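Learned drawing policies: questions we keep being asked
Esmaeil Safavi – January 2025
6 min read

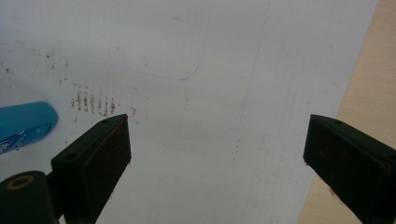 Open jaws over the test sheet, with a faint blue line and some other marks on the paper.

Does the Valentini stack really learn to draw from demonstrations?

It learns to produce strokes that look like the ones it was shown. Whether you call that drawing depends on how generous you feel. Valentini is our in-house control and policy code, and the task it gets judged on is simple to state: pick up a pen, make a given mark on paper, put the pen down. We trained the current version on 200 demonstrations. It copes well with short straight lines. Curves are another matter, and anything with a corner in it comes out with a little hook where the corner should be.

Why use paper at all? Isn't there a proper benchmark?

There are plenty of benchmarks and I trust few of them. Paper keeps a record that the software can't edit. A log will tell you the commanded path was followed within tolerance, and the sheet will show you a wobble. When the two disagree, believe the sheet.

Do you start each trial on a clean sheet?

No, and this is the question I get the most complaints about. A perception model that only works on spotless paper has learned very little. Specks, smudges and faint old pencil lines are what you get on any desk, so they stay in. The first version of Havard, our stroke detector, treated every speck as the start of a stroke. Its scores on clean paper were lovely.

How does Havard find a line that pale?

Often it doesn't. A thin blue line on bluish white paper gives very little contrast, and auto exposure makes it worse by pulling the whole sheet towards grey. We now fix the exposure before each run and look at the colour channels separately. That helped with blue ink. It did next to nothing for light pencil, and I would be wary of anyone who says their detector handles light pencil without showing you the failures.

Where does the system think the edge of the paper is?

Wherever the colour changes from paper to table, which is fine on a wooden top and hopeless on a white one. The planner uses that edge as its reference for the rest of the job. If the sheet sits at an angle, the edge should be found at that angle, and the drawing rotated to match. Please check this yourself on your own table before you believe it. In the June build the rotation had the wrong sign, and it passed our tests because every test sheet had been laid down square.

The camera is mounted on the gripper. Is that enough?

For sideways position, mostly. For height, no. Looking at blank paper from close up at a steep angle, there is hardly any texture to work with, and the depth estimate drifts. Staltlow, the planning layer, was written on the assumption that height would be good to within a pen tip's width. It isn't. We added a slow touch-down move, where the arm lowers until the motor current rises, and that has done more for line quality than any change to the model.

What success rate should I quote?

I'd rather you didn't quote one. If you must: in the last round we ran 22 trials on curved strokes and 14 were accepted by a person looking at the sheet. The automatic scorer accepted more than that. I have left its figure out on purpose, as it was counting old lines as new ones.

Can I see what the policy was "thinking" when it went wrong?

You can see the attention maps. They are pretty. I have yet to fix a bug using one. The replay tool in Prarkside is far more useful: it steps through the planned path and the measured path side by side, and it will show you the moment they part company. Issue 1855 was found that way. The policy was fine. A timestamp was being rounded.

Does it work with other pens?

Try it and tell us. Thick barrels seem to be easier to grip, but they hide more of the tip from the camera – so you gain at one end and lose at the other. We have no solid numbers, and I won't guess. If you change pens, redo the tip offset. Half the "model regressions" people send me are an old offset file.

Would a plain scripted controller do just as well?

For a known line on a known sheet, yes, and it would do better. A script will draw the same arc all day long. The case for learning rests on the pen being in a different place each time and the paper being in a state nobody planned for. Run both under those conditions and compare them. If the script still wins, use the script.

Where do I report a problem?

Open an issue in Prarkside, attach the replay file and a flat scan of the sheet. Reports without the scan go to the bottom of the pile.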